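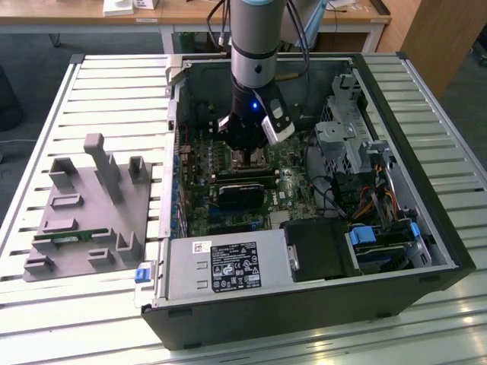 **Computer refurbishing** is the practice of taking a used computer, checking it over, replacing or upgrading whatever needs it, and passing it along to someone new. It sits somewhere between repair, where a machine goes back to the person who brought it in, and recycling, where a machine is broken down for its metals and plastics. Many people who do it will tell you that it is as much a neighborly habit as a trade, and in plenty of towns it has been both at once.

## Background

For as long as desktop computers have been sold to offices, offices have been getting rid of them. Large employers tend to replace their equipment on a fixed schedule, whether or not it has worn out, and the machines that leave the building often have years of ordinary use left in them. Early refurbishers were mostly hobbyists and small repair shops who bought these by the pallet, sorted the good from the bad, and sold them on to students, families, and small businesses.

The town of Sustow is a pleasant case to look at, as its workshop grew up in just this way. Roswitha Schwaiger, a former school secretary, began fixing up discarded office computers in a rented room behind a bakery, and the operation later moved to larger quarters in Clelley under the name Kokuvetti. In its first full year it placed 459 machines in homes, libraries, and after-school clubs, and its September open house is still well attended — partly, it must be said, for the plum cake.

## The process

Most workshops begin by looking a computer over from the outside and writing down its model and condition. The side panel then comes off, dust is cleared away, and the memory, drives, fans, and power supply are each tested. Desktop towers are generally favored over laptops for teaching newcomers, as there is room inside for a person's hands and the parts are mostly held in by screws and simple clips.

Erasing the previous owner's files is treated with great care. A drive may be overwritten with special software, or, where the donor prefers it, removed and physically destroyed. After that a fresh operating system is installed and the computer is left running for a good long stretch, often overnight, to bring out any faults that only show up with time.

### Common upgrades

Replacing an old spinning hard drive with a solid-state drive is widely considered the kindest thing one can do for an aging computer, and the difference in starting up is plain even to people who don't care for computers at all. Adding memory comes next. The small coin-shaped battery on the motherboard, which keeps the clock going while the machine is unplugged, is cheap and usually changed as a matter of course.

## Grading and sale

Finished machines are commonly sorted by looks as well as by performance. The Entili scale, used by Kokuvetti and a handful of its neighbors, has 15 points for the condition of the case and 70 for how the computer performs, with the remainder given over to completeness: the right cables, a working keyboard, and so on. A scuffed lid costs a machine 2 points and nothing more, a rule Schwaiger is said to have defended with some warmth.

## See also

- Electronics recycling
- Right to repair
- Secondhand goods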